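Court reporting should stop at the cemetery gate

By Trinidad Tapia
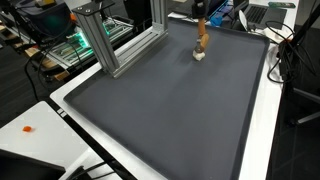

The man Feterard buried in March had been shot outside a tyre shop owned by his cousin. By the time the coffin reached the church there were more cameras on the steps than mourners inside, and by early evening most people in the county could have told you what his widow wore and how long she stood at the grave.

I covered crime for local papers for a long time, and I went to a good many funerals like that one. I wrote down the cars and the flowers. I once spent a whole paragraph on a pair of shoes. I don't think I did anything unlawful, and I would mostly not do it again.

The usual argument for sending a reporter is that the death is a matter of public interest. I agree that the death is. A man is killed in the street in daylight and people living nearby want to know who did it, whether there will be more, and what the police knew beforehand. None of those questions is answered at a graveside. The relatives can't answer them, the priest certainly can't, and the detectives who attend are there to watch and won't talk.

What a funeral gives a newspaper is pictures and a cast list. Who came, who stayed away, who stood next to whom. In the case of a gang killing this gets treated as a kind of intelligence, and readers are invited to work out the alliances for themselves. I have seen a man named in a caption as an associate when he was the dead man's former PE teacher. The correction ran to 50 words on page 2 and he had moved to Orellana before it was printed.

The Feterard coverage was worse than most. One website had a live page running from the morning, and it had collected 2265 comments before it was closed. I read far more of them than was good for me. A fair number were about the widow's appearance. Several gave the name of the school her children attend, and one gave the time they come out. Whatever her husband did for money, those children hadn't done it.

People will say that families like this one lived well on other people's misery and have no right to privacy now. I understand the feeling. I have sat in kitchens in Stirau with parents whose sons died from what men like him sold, and their funerals got four lines or nothing. But the remedy for that is to give those families the space, if they want it. Putting a lens up against a different widow's car window does nothing for them.

There is also the matter of what the coverage does for the trade itself. A big funeral with black horses and a long procession is partly meant as an advertisement. It tells younger men that this one mattered. When we run it across a double page with a picture of the horses, we are delivering the advertisement free of charge. A youth worker in Stirau told me that boys there had the procession saved on their phones. None of them could tell her what he had been charged with over the years.

I am not asking for a law. The rules we have would do if editors followed them, and a ban would soon be used by people with far better lawyers than a tyre shop owner has. I would like editors to agree on something modest. Report that the funeral took place and where. Print what the family chooses to say, if anything. Keep photographers off church ground and leave the children out entirely, including the blurred pictures, which fool no one who knows them.

Then spend the saved hours on the inquest. The Skonus inquest two years ago sat for nine days and I was the only reporter there for six of them. It heard that a warning about the dead man's safety had been left in a tray over a long weekend. That was a public interest story, and my piece on it was read by 1381 people. The funeral gallery from the same case is still among the most viewed things the paper has put up.

I know what those figures say to an editor with a budget to defend. I still think the inquest was the story.

Comments

Marlpit: Agree about the children. Disagree about the rest. If you have a procession that shuts the main road for half a day you have made it public yourself.

hgreen_stirau: Our lad's funeral got nothing in the paper and we were glad of it at the time. Not sure how I feel now.

Old Sub: Page 2 is generous. Ours went under the tide tables.

Marlpit: Were the inquest reports ever put online? I can't find them.

Related

Who pays when an inquest overruns?
Feterard tyre shop shooting: what we know
Stirau youth club to stay open through the summer
Letters: the road closures in Feterard

Last updated: March, 4.40pm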